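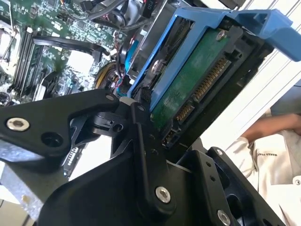

Hamisi Ondieki

Posted in June, 9.42pm

Evening all. I said in the disassembly thread that I'd write up the drive removal work once we had numbers I trusted, so here goes. Long post, get a brew.

We've been teaching an arm to take 3.5-inch drives out of old desktops at Standetstead, caddy and all. The blue plastic caddies are a gift in one way (bright, same shape each time, rails down both sides) and a pain in another, as plastic flexes and the camera at the wrist sees very little of it once the jaws have closed. In the shot above the drive is held with the board side facing out and the SATA contacts in full view, and that's the bit I fret over. I don't want black metal plates anywhere near those gold pins.

The question was whether demonstrations that include fumbles teach the policy more than clean ones. We recorded 200 clean demos, then a second set of 200 where the operator was told to grab badly on purpose and then sort it out. Same policy, same training time, same pile of machines. Then 100 trials each on cases it hadn't met.

Clean set: 60 drives out. Fumble set: 81. I was chuffed, I don't mind telling you.

Nearly all the gain is in the first couple of centimetres of travel. The clean policy pulls, the caddy sticks, and it carries on pulling at the same angle until the safety limit trips. The fumble one backs off, wiggles and has another go. Cables are still a menace for both of them. Anything looping over the board near the grip and the success rate drops off a cliff.

Happy to answer questions.

magesa_bench wrote:

Lovely stuff. I'm not convinced you've shown what you say you've shown though. Your fumble demos must be longer, surely? If each one has a bad grab plus a recovery in it, that's a lot more footage of the gripper near the caddy. You might just be seeing the effect of more data.

Hamisi Ondieki wrote:

Fair point, and yes, they're longer. I matched the number of demos and not the minutes. I could trim the fumble set until the total time matches and train again — it's only a night on the machine.

solderwick wrote:

Do that before you tell anyone else the 81! We had the same argument at Clirnik over a screw-driving job and when we evened up the minutes, half the gain went. Half was still worth having, mind.

Also, how are you scoring it? Drive out of the bay, or drive out and undamaged?

Hamisi Ondieki wrote:

Out of the bay and put down in the tray. We didn't plug them in afterwards. Before you shout, most of these are going for shredding anyway.

solderwick wrote:

Not shouting, but you opened by fretting about the pins and then didn't test them. If the wiggle is rougher on the connector than a straight pull then your better method might be the worse one for anybody who wants to reuse the drives.

tinsnips44 wrote:

I think that's a bit harsh. It's a removal paper, he can only measure so much. If they're off to the shredder then who cares about a scuffed pin?

solderwick wrote:

People who read "81 out of 100" and buy an arm, that's who.

magesa_bench wrote:

You two, play nicely. Hamisi, a practical one. What's the white pad by the joint, is that for grip? We run Horico pads on ours and they go shiny after 500 picks or so, then everything slides.

Hamisi Ondieki wrote:

It's a soft pad, yes, and we swap it between batches. Haven't kept a proper log of wear, which I now realise I should have. If the pad was fresher for one set of trials than the other, that muddies things too. I'll alternate the two policies next time, one trial each, so any wear gets shared out.

tinsnips44 wrote:

Would a plastic hook on the caddy handle do the job better than squeezing the body? It's got a handle for a reason.

Hamisi Ondieki wrote:

We tried it early on. Fine until the caddy comes free, then the whole thing swings and clouts the case. Squeezing is slower but you know where the drive is.

Right, the trimmed set is training now. I'll put the matched result in this thread whichever way it goes, and I've asked for a reader so we can at least spin up the next lot of drives before they're binned.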